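Good practice for two-handed demonstration recording

Two-handed demonstration recording is a way of collecting examples for robot learning in which a person performs a task while holding a gripper in each hand. No robot arm has to move during the recording. The movements of the two devices, the opening of their jaws and the view from one or more cameras are stored together and used later to train a control program. The rules covering this work are mostly local. Laboratories and suppliers write their own, and the wording differs a good deal between them.
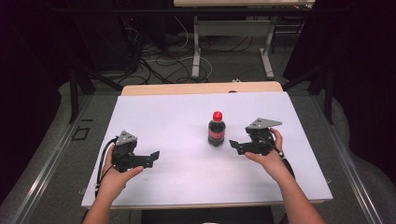
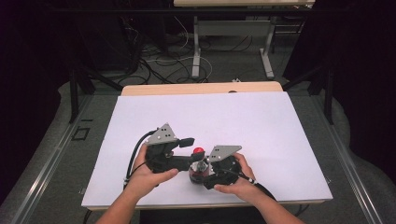 Hand-held grippers in use over a white board on a table.

Article by the Girnska Reference Desk, Automation section
Last revised: May
Filed under: Robotics; Data collection; Working practice

Scope

The term covers tasks done at a fixed station, normally a table, with small objects that can be reached without stepping away. Recording with a moving base, with a full glove or with a remotely driven arm is treated under separate headings. Single-handed recording follows most of the same rules, but the sections on spacing and crossing do not apply to it.

A set of recordings made under one set of conditions is called a session. A single attempt at a task, from the start mark to the stop mark, is called an episode. Some authors use "take" or "run" for the second of these. The Brekau guide, on which much of this article is based, uses "episode" throughout and reserves "run" for the later trial on a machine.

Background

Early working rules for hand-held recording were borrowed from two older fields: remote handling, where operators had long used paired tools, and motion study, where the work surface and the start position were fixed before timing began. Neither field had much to say about the storage of images beside movement data, and that part of current practice grew up separately.

The Brekau guide first appeared as an internal document of 18 pages and was later issued in a longer public version. The Tuhiwai code followed and is shorter. It leaves the layout of the station to the user and deals almost entirely with labelling and storage. A third document, the Carkari schedule, is a checklist with no explanatory text. It is often attached to one of the other two.

The work surface

A plain matte surface is preferred. Gloss causes bright patches that move with the operator's head or hands, and patterned surfaces make small objects harder to separate from what lies beneath them. A loose board laid on a table is accepted under all three documents, provided that it does not slide under the pressure used in the task. The Brekau guide asks for the board to be checked by hand before each session and for its corners to be marked on the table where the task depends on position.

Only the objects named in the task sheet should be on the working area. Tools, spare parts and drinks are kept elsewhere. Where a drinks bottle is itself the object of the task, it is listed on the sheet like any other item, with its size, whether it is full and whether the cap is fitted. A full bottle behaves differently from an empty one when pushed, and the two should not be mixed in a session unless the sheet says so.

Cylindrical objects need particular care. They may roll when laid down and may turn in the jaws when held from one side. The task sheet should state whether the object starts upright, and whether it is to be touched by one gripper or by both.

Lighting and surroundings

Light should be even and should stay the same for the length of a session. Curtains or screens are commonly used at the sides of a station to limit stray light and movement at the edge of the camera's view. Black cloth is usual. The Carkari schedule has an entry for daylight, which must be shut out or recorded as present.

The area behind the table is often neglected. Furniture and cabling in the background do not spoil a recording, but they should be left where they are until the session is finished. A program trained on a background that changes at the same moment as the task may come to rely on the change. The Tuhiwai code therefore asks for a new session number whenever anything in view has been moved, including items that have no part in the task.

Holding the grippers

Each gripper is held so that the fingers can work the device through its full range without a change of grip. The body of the tool rests in the hand and the wrist is kept as straight as the task allows. Fingers should stay out of the space between the jaws at all times, both for safety and because a fingertip in view may be learned as part of the object.

At the start mark the two grippers are held apart, clear of the object, with the jaws open. The Brekau guide asks for this position to be held still for a short count. It gives the software a clean starting point and allows an operator to notice a loose fitting before the episode begins.

Where both grippers meet at one object, the operator should bring them in steadily and avoid letting the fingers of one strike the other. Contact between the tools is a common cause of bent jaw tips. If it happens, the episode is marked as faulty and the tips are inspected before the next.

Crossing the hands is forbidden in the Brekau guide and discouraged in the Tuhiwai code. Most paired robot arms cannot copy the movement safely, and an episode that depends on it is of little use.

Cables

Wired grippers need enough slack for the whole reach of the task. The usual route is back along the forearm or down beside it, away from the object and the jaws. A cable may be tied or banded near the wrist, but the band must not pull on the connector when the hand turns.

Cables must not cross the working area. Those on the floor should be kept out of the place where the operator stands or sits, and any that cross a walkway should be covered. The Carkari schedule lists cable checks in two places, before the session and after any break, and requires a signature for each.

Speed and pauses

Operators new to the work tend to move faster than a machine can follow. The guides deal with this in different ways. Brekau sets a limit in its task sheets, while Tuhiwai only asks that the pace be "steady and repeatable". Long pauses in the middle of an episode are to be avoided, as the resulting data may teach the machine to stop at the same point.

An operator who makes a small error and corrects it should carry on to the end. Such episodes are kept and tagged as corrected - they are often useful in training. An episode in which the object is dropped off the board, or touched directly by hand, is tagged as failed and stored apart.

Breaks and strain

Holding a tool in each hand over a table is tiring for the forearms and shoulders. The Brekau guide allows up to 37 minutes of recording before a break and sets the break at no less than 5 minutes. Table height should be fixed so that the elbows can hang close to the body. An operator who reports numbness or pain stops for the day, and the session is closed at that point even if the planned number of episodes has not been reached.

Labelling and storage

Every episode carries the session number, the task name, the software version and the serial number of each gripper. Left and right devices are labelled separately, and the labels follow the device if it is swapped to the other hand. Confusion between left and right is the most frequent labelling fault in published reviews of this kind of data. In the test set issued with the Brekau guide, which holds 3,246 episodes, the fault was left in on purpose in a small share of the files so that checking software could be tried against it.

The operator is identified by a code and not by name. Where hands and forearms are visible, the Tuhiwai code treats the images as personal data and asks for written consent before the first session. Tattoos, rings and watches should be covered or removed if the operator wishes.

Raw files are kept unchanged. Trimming, resizing and any change of colour are done on copies, with a note of the settings used.

Calibration

The link between camera and grippers is checked at the start of each session and again after any knock to the supporting frame. A simple check consists of bringing both jaws to a known point on the board and comparing the stored positions. The jaw opening is checked at its two limits, fully open and fully closed. Results are written to the session file even when they fall within tolerance.

Points of disagreement

The documents differ on how far a station should be kept the same from one session to the next. Brekau favours a fixed layout, with variation added in planned steps. Tuhiwai holds that small unplanned differences are helpful, provided they are written down. Users of the Carkari schedule may follow either course, as it records the layout without judging it.

There is also no agreed rule on mixing operators within a session. Separate sessions are simpler to label, but they take longer to set up, and smaller laboratories often allow a change of operator after a break if the calibration check is repeated.

See also: Gripper calibration; Motion study; Remote handling; Task sheet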